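April, cloth notes, continued from the last page

Started 8:40, stopped before lunch. Room lights on the whole time, door shut.

Working on the wiping cloths again. The green microfiber ones are still the best of what we have for the benches and the shelf fronts. They fold without springing back and they don't leave lint on the dark surfaces. The cotton ones from the Gresorex order shed after the first wash and I've moved them to the rag bin. Liv wants to keep 12 of them for floor spills, fine by me, but they go on the bottom shelf and not in with the green.

Folding: in half, in half again, then a loose third fold if it's going in the small tray. Josphat folds tighter and his stack looks better but the cloths come out creased and streak on the first pass. Asked him to go looser. For wiping, a bunched cloth picks up dust well enough but misses corners. Flat under the fingers is slower and gets everything.
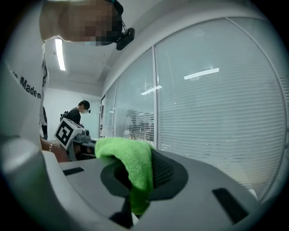
Washing. Ran 40 degrees, short program, no softener. Softener was the mistake in the last batch, the cloths just pushed water around afterwards. Spin at 800. Hung them on the line by the sink instead of using the dryer and they were ready after the break. Two had the edge stitching coming away on one side. Cut the thread ends, kept them in use, marked with a pen dot in the corner.

Tried the Stivora spray on bench 2 and plain water on the other one. No difference I could see on dust. Spray was better on the tape residue, though it took a second go and some scraping with a fingernail. It smells strong with the door closed. Upendo would prefer we only use it at the end of the day.

Shelf fronts done, top to bottom. Did not get to the window sill or the backs of the stools.

To do
Ask Zdzisław if Stekent still sells the green ones in the bigger size
New label for the tray, the old one has washed off
Softener out of the cupboard so it doesn't get used again
Stools
Check the marked cloths after the next wash, bin them if the stitching has gone further

Lilian has the key to the supply cupboard until I'm back.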